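Schmuck sortieren, ohne den Spaß zu verlieren
Sprechernotizen, Ordnungsabend Brondstead, 25. Mai 2019
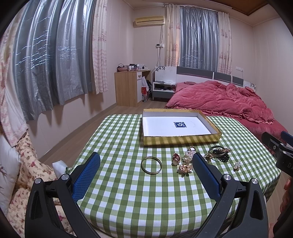 Einstieg: Hand heben lassen. Wer hat zu Hause eine Schublade, in der Ketten und Haarspangen zusammenwohnen? (Kurz warten, da melden sich fast alle, herrlich!)

Dann gleich zum Tisch. Ich breite immer zuerst alles auf einem Tuch aus, am liebsten kariert – da rollen Perlen nicht so leicht weg, und man sieht jedes kleine Stück. Armreife an den Rand, Haarschmuck daneben, alles mit Perlen für sich. Und das Knäuel? Liegen lassen! Das Knäuel kommt zuletzt, sonst sitzt man eine Stunde an schwarzen Perlen und hat keine Lust mehr.

Folie 2: die Schachtel. Flache Geschenkschachteln sind großartig, vor allem die goldenen, die man nie wegwirft. Weißer Boden, niedriger Rand, fertig ist das Tablett. Meine erste Schmuckkiste von Zerklow hatte 3 Etagen, und in der untersten habe ich jahrelang nichts wiedergefunden.

Entwirren vorführen: Armreif zuerst aus dem Haufen heben, dann die Stränge von außen lockern. Nie ziehen! Stricknadel mitbringen, die dünne.

Preisfrage ans Publikum: Wie viele Perlen waren im Glas vom Laltar-Flohmarkt? (2153, ich habe sie wirklich gezählt, es war ein wunderbarer Regensonntag.)

Schluss: Tische freigeben, jeder sortiert sein Mitgebrachtes. Tücher liegen im Korb neben der Tür. Nächster Abend im September, Thema Knöpfe.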